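About Juhl

Juhl makes and sells basic menswear from a single site in Jullville. The company was set up by Aino Karppinen, a pattern cutter by training, and began with one product: a straight-leg work pant in two fabric weights. The range now covers pants, overshirts, tees, caps and belts.

Patterns are drafted in-house and graded across 8 sizes. Each size is fitted on a person before it is released. Cloth is bought from Codton in full rolls, inspected on arrival and rested flat overnight before cutting. Rolls that fall outside the shrinkage limit are returned.
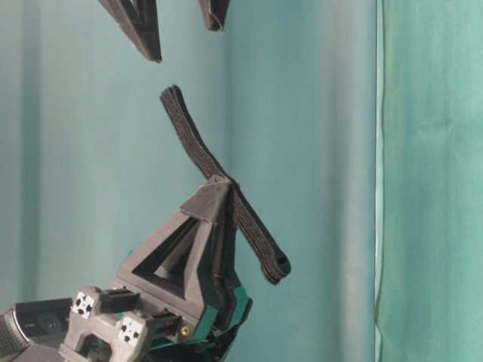 Black elastic strap, ribbed weave.

Sewing is done in batches. A standard batch of pants is 90 pairs, and one operator closes all the side seams in a batch so that tension stays the same. Waistbands are cut on the straight grain and attached last. Finished pieces are measured at the waist, thigh and inseam against the size chart printed on the product page.

The workroom moved to the Jendgate building in December. It has 3,000 square feet of floor space, split between cutting, sewing and dispatch. Orders placed before noon on a working day are packed the same afternoon.

Repairs are accepted on any Juhl garment, with or without a receipt. Please wash items before sending them in and pin a note to the damaged area. Replacement buttons are free on request.

Fit questions go to the workroom and are answered by a cutter. Include your height, waist and the size you wear now.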